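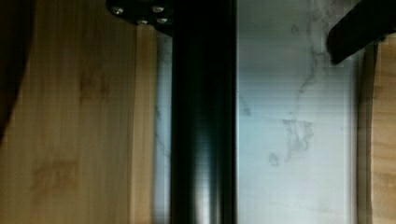 Marbridge – Manipulation cell, furniture handling tasks
Pre-run inspection checklist with comments
Inspected by: Valentin Eder
Reviewed by: Gion Koller
Date: 12 November 2024

Scope: arm, gripper, wrist camera and the furniture item placed within reach. Network and data storage are covered by the Clendari sheet. Results are marked OK, Action or N/A.

1. Area and access

1.1 Floor marking complete around the working area. OK
1.2 Emergency stop reachable from the operator's position and from the door side. OK
Comment: both buttons pressed and reset before power-up.
1.3 Walkway clear of cables. Action
Comment: monitor cable crosses the walkway. Reroute behind the bench before the next session. – VE

2. Arm

2.1 Base bolts tight, witness marks aligned. OK
2.2 Speed limit set to the value on the cell card. OK
Comment: the card still shows the September value, which remains valid.
2.3 Brake test on all joints. OK
2.4 Cable slack at the wrist sufficient through full rotation. OK
Comment: over 55 hours on the present cable sleeve. Inspect again at the next service.

3. Gripper and wrist camera

3.1 Fingers free of cracks and secure by hand test. OK
3.2 Grip force limit loaded and confirmed on the pendant. OK
3.3 Camera bracket tight, lens clean. OK
3.4 Fingertips within camera view when open. OK
Comment: both fingers come into view at the sides. Do not reposition the camera to get them out of view, as the operator uses them to judge clearance.

4. Workpiece

4.1 Fixings present on visible mounting plates. OK
Comment: four silver screws seen on the black plate at the top of the pole. Presence only – tightness has to be checked by hand and is recorded under 4.2.
4.2 Screws checked with a hand driver. OK
4.3 Surfaces free of splinters and raised edges. OK
Comment: darker patches on the wood panel beside the pole. Smooth to the touch, recorded as appearance only. – VE
4.4 Reflective parts noted on the task sheet. Action
Comment: the black pole is glossy and shows long bright highlights. Add to the sheet under Lighting. If the depth reading drops out on the pole, stop and report it. Do not raise the speed or force limit to compensate. – GK

5. During the run

5.1 One operator at the pendant at all times.
5.2 Nobody reaches between the fingers and the workpiece with the drives on.
5.3 After any unplanned contact, stop, inspect the fingers and repeat section 3.

Open actions: 1.3, 4.4. Owner for both: V. Eder.
Sheet no. 236, revision 3. File with the Niltance service record.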